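Sunday again, the 30th June already, and I spent most of it with the arm. Gerik (that's the arm, my daughter's choice of name) had started closing a little crooked, and I'd been putting it off since March - you know how it goes when a thing still mostly works.

So I went over the gripper first. I wiped both fingers down, backed off the mounting screws, squared everything up and snugged them again a bit at a time, going back and forth between the two sides. Then I ran it open and closed 40 times at low speed while I drank my coffee.
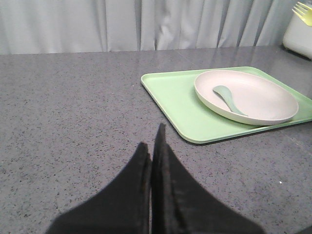

After that came the zero position, which I always save for last because bumping a finger afterward means doing the whole thing over. Ask me how I know! Musa Babalola wrote me a lovely long email about it last winter, and his advice was to set the closing force at 60 and leave it alone. I've crept down to 40 for the spoons and gone back up for plates, and I do keep a note of it in the drawer now.

Next weekend I'd like to get to the wrist cable, which has a kink I don't love.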